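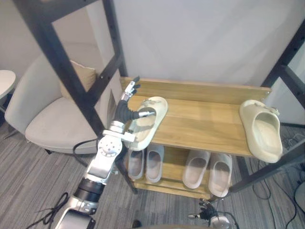

Slides on the top shelf, grey slippers underneath.

The owner of a hallway in Womcombe swears by her wooden shoe rack. I had my doubts. Two shelves, for a household that gets through shoes?

"It's enough if you're strict," she says. Strict means slides up top, the rest below, and boots in the cupboard. I ask how long that lasts in November. "Until the first wet boots," she admits. 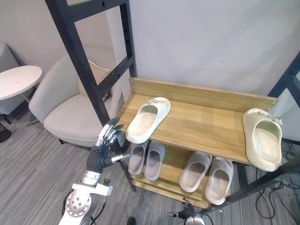 The beige pair, set well apart.

She paid 30 pounds for it. "I wouldn't pay more." Nor would I, and I'd want a third shelf.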